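수신: 도서기금 운영 담당
발신: 트리베오(Triveo) 출판기획팀
건명: 에세이 선집 「바와(Bawa)」 번역·출간 지원사업 2차 중간보고

## 1. 보고 범위

본 보고는 1차 중간보고 이후 2월 말까지의 진행 사항을 다룬다. 대상 사업은 연애와 동거, 이별을 소재로 한 해외 유머 에세이의 번역 선집 「바와」의 출간 및 독서 모임용 부속 자료 제작이다. 인쇄 견적과 유통 계약은 다음 보고에서 다룬다.

## 2. 진행 현황

| 항목 | 계획 | 현재 |
|---|---|---|
| 수록 에세이 확정 | 18편 | 18편 |
| 초벌 번역 | 전편 | 완료 |
| 번역 원고 대조 교정 | 전편 | 78% (원고 분량 기준) |
| 재수록 허가 | 전편 | 2편 미결 |
| 독서 모임 안내서 | 1종 | 초안 |

초벌 번역은 일정대로 종료되었다. 대조 교정은 계획 대비 두 주 늦다. 지연 구간은 3부에 집중되어 있으며, 3부는 대화체와 말장난의 비중이 높아 편당 교정 시간이 1부의 두 배에 가깝다. 1부와 2부는 교정쇄 확인까지 마쳤고 조판 담당사 드라미코(Dramico)에 원고를 넘겼다.

재수록 허가가 나지 않은 두 편은 모두 원출판사가 합병된 경우로, 권리 승계 확인서가 도착하지 않았다. 저작권 중개사 기세로(Gisero)를 통해 재요청하였다. 4월까지 회신이 없으면 예비 원고로 교체한다. 예비 원고의 허가는 확보되어 있다.

## 3. 번역 및 편집 기준

1차 보고에 대한 기금 측 의견에 따라 다음 기준을 문서화하고 전 원고에 소급 적용하였다.

- 원문의 대중문화 언급은 그대로 두고 각주는 쪽당 한 개로 제한한다.
- 데이트 앱 관련 용어는 국내에서 통용되는 표기를 따르되, 통용 표기가 없으면 풀어 쓴다.
- 화자의 자조적 어조는 평서형 종결로 처리한다. 존대형 종결은 편지 형식의 글에만 쓴다.
- 특정 성별에 대한 일반화가 농담의 소재인 문장은 삭제하거나 완화하지 않는다. 옮긴이 주도 달지 않는다.
- 상대를 부르는 애칭은 편 안에서 통일하고 편 사이에서는 통일하지 않는다.

네 번째 기준은 내부에서도 이견이 있었다. 완화 번역본과 원문 충실본을 각각 한 편씩 만들어 시험 독자에게 읽혔으며, 충실본의 이해도가 더 높았다. 완화본에서는 농담의 대상이 화자 자신이라는 점이 전달되지 않았다는 의견이 반복되었다.

## 4. 시험 독서 결과

시험 독자는 52명이며 전원이 1부를 읽고 설문에 응답하였다. 문항은 가독성, 공감도, 유머 전달, 편 순서의 네 영역으로 구성하였다. 가독성과 공감도는 내부 기준을 넘었다. 유머 전달은 편차가 컸고, 결혼식 하객의 독백으로 된 글과 헤어진 뒤의 짐 정리를 다룬 글에서 평가가 갈렸다. 편 순서는 첫 글이 지나치게 길다는 지적이 많아 짧은 글을 앞에 두는 것으로 조정하였다.

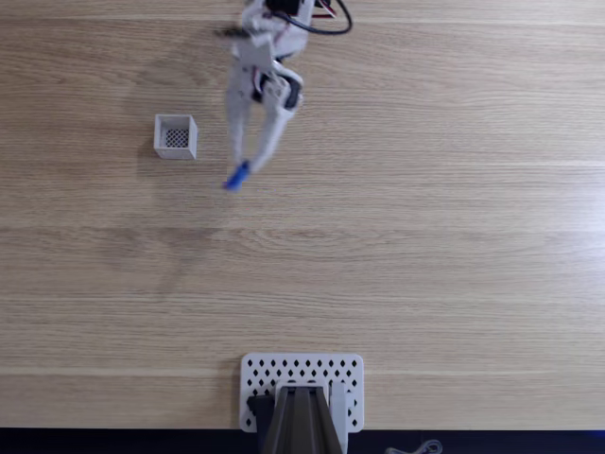
시험 독자 한 명은 서술형 문항에 첫 데이트를 다룬 글은 단숨에 읽었으나 그 뒤의 세 편이 모두 짝사랑 이야기여서 같은 글을 거듭 읽는 느낌이었다고 적었고, 동거나 오래된 관계를 다룬 글이 중간에 하나쯤 있었으면 좋겠다고 덧붙였다. 해당 의견을 반영하여 2부의 동거 관련 글 한 편을 1부로 옮겼다. 이에 따른 쪽수 변동은 없다.

독서 모임 안내서에 대해서는 질문이 개인의 연애 경험을 직접 묻는 방식이어서 부담스럽다는 응답이 있었다. 질문을 글의 구성과 화자의 태도 중심으로 다시 작성하고, 경험을 나누는 질문은 선택 항목으로 분리하였다.

## 5. 예산 집행

번역료는 전액 집행하였다. 교정비는 3부 지연에 따라 잔액이 있으며 다음 기간에 집행한다. 재수록료는 미결 두 편의 몫을 유보하였다. 예비 원고로 교체하더라도 재수록료 총액은 승인 한도 안에 있다. 항목 간 전용은 없었고, 시험 독자 사례비는 승인된 단가로 지급하였다. 증빙은 별첨 1에 정리하였다.

## 6. 위험 요소

1. 3부 교정의 추가 지연. 교정자를 한 명 더 배치하였으며 비용은 기존 교정비에서 충당한다.
2. 권리 승계 미확인. 2항의 교체안을 따른다. 교체 시 서문의 두 단락을 고쳐야 한다.
3. 제목 변경 가능성. 「바와」가 내용을 짐작하기 어렵다는 서점 측 의견이 있어 부제를 붙이는 안을 검토 중이다. 본제목은 유지한다.

## 7. 다음 기간 계획

- 3부 대조 교정 종료 및 조판 인계
- 재수록 허가 두 편의 처리 확정
- 부제 확정과 표지 시안 검토
- 독서 모임 안내서 2차 초안
- 인쇄 견적 비교표 제출

## 8. 승인 요청

예비 원고로 교체할 경우 수록 목록이 지원 신청서와 달라진다. 변경 신고로 처리할 수 있는지, 별도 승인이 필요한지 회신을 요청한다. 교체 후보의 원문과 번역 견본은 별첨 2와 같다.

트리베오 출판기획팀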